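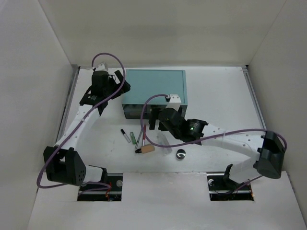 The last hardware shop in Gavwood

2018-08-17

Harpreet Tremblay opens at seven. Has done since her dad handed over the keys, and before that he opened at seven too. Tremblay's is the only place left in Gavwood where you can buy one screw. One. In a paper bag if you ask.

The town had 3000 people when the Nostard mill was running. Fewer now. The bank went, then the butcher, then the good bakery (the other bakery is still going, no comment). The big Skirow store out on the highway opened last October and everyone gave Tremblay's 5 months.

Still there. Busy, even, the morning I called in. A bloke wanted a tap washer for a tap older than him. A woman had half a door handle in her pocket and wanted the other half. Harpreet went out the back for ages, came back with something close enough. Two dollars.

"Skirow can beat me on paint," she says. "They can have paint."

What she sells is the odd stuff. Sash cord, lamp wicks, fuse wire, hinges in colours no one makes any more. Her sister Kirsten does the keys and sharpening, and the books when she can be bothered. Almost 500 keys last year, mostly for the caravan park at Quintana, where people drop them in the lake.

It isn't all cosy. The roof needs doing. Quote came in at more than the shop cleared in winter, and the landlord's not returning calls. Kirsten wants to move somewhere smaller. Harpreet wont hear of it - the drawers wouldn't fit, she says, and she's right, there's a whole wall of them, floor to ceiling, labelled in her father's handwritting.

They argued about it in front of me for a bit. Then a kid came in for a bike pump and they both went to serve him.

Closed for lunch, twelve thirty to one. Cash preferred.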